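Consumer Claims and How to Read Them
Unit 4 handout: Repair, replacement and the "useful life" of household goods

Read this before the seminar. The Crichton chapter is in the course folder; the Innes article is short and you should read all of it, including the appendix, where most of the trouble is.

1. Where lifetime figures come from

Almost every argument about repair leans on a number for how long a product lasts. Treat that number with suspicion. There are at least four different things it might mean: how long the product works before its first fault, how long the first owner keeps it, how long anyone keeps it, or how long the maker agrees to stock parts. Writers slide between these all the time, sometimes in one paragraph.

Innes surveyed 875 households and asked when they had last replaced a washer, a vacuum cleaner, a television and a home computer. Her headline is that people replace things "early." Early compared with what? She uses the makers' design life, which she got from sales brochures. Only 60 of the households had kept a receipt. Everyone else was working from memory, and memory is bad at dates. People tend to pull big purchases closer to the present than they were, and that alone could produce most of her result.

I still assign the article. Her questions are well written, and she prints them in full, which Crichton does not.

2. The planned failure story

You will have heard that manufacturers build things to break. Some have been caught doing something close to it. As a general account of why people own so many dead appliances, though, it explains too much. A weak plastic hinge may be there to shorten the life of the product, or because it was four cents cheaper, or because the designer had a bad week. The hinge looks the same in all three cases.

Crichton's example is the Swanson upright vacuum, which had a belt the owner could not reach without breaking a clip. He calls this "deliberate." His evidence is one former sales manager, Gavin Imrie, who was not in the room when the clip was designed and says so on the second page of the interview. Crichton quotes from the first page.

Ask of any such claim: who would have had to know, and is there a memo?

3. The repair optimists

The other side deserves the same treatment. Repair groups like to publish success rates, and the rates are high. Look at what goes into the bottom of the fraction. Olteanu's report on the Ridon workshops leaves out anything turned away at the door as "not suitable." It also counts an item as fixed if it switched on before the owner went home. There was no follow-up call, so a lamp that failed again that evening is a success forever.

Kind of object matters too. A desktop computer is usually a friendly case, built from parts meant to be swapped. A sealed speaker or a cheap kettle is another business. An average across all of them tells you very little about the thing on your own kitchen counter.

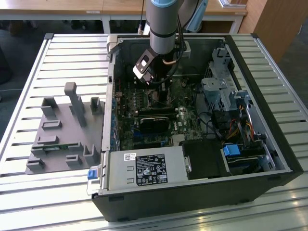 Fig. 2. Desktop tower with the side panel off and the motherboard exposed.

Price is the part most reports skip. If a repair costs over half the price of a new one, many owners walk away, and I don't think that makes them wasteful or fooled. Guthrie argues that they are reacting sensibly to a bad set of choices. Her case is stronger than it first looks – but she assumes that owners know what the repair will cost, and in her own interviews many of them never asked.

4. Warranties as evidence

Some economists treat a long warranty as a signal of quality. Maybe. Zondent sold a heater with a long warranty that required the buyer to pay return shipping both ways. Few claims were made, and the company later advertised the low claim rate as proof of how reliable the heater was. Keep this one in mind for the exam.

For the seminar

Bring one lifetime or repair claim from an ad, a news story or a product page. Write up to 20 lines on what was measured, who measured it and what was left out. "The company is biased" is not enough – say what the bias would do to the number.

Also reread page 14 of Innes and decide whether you believe the washer figures. I go back and forth.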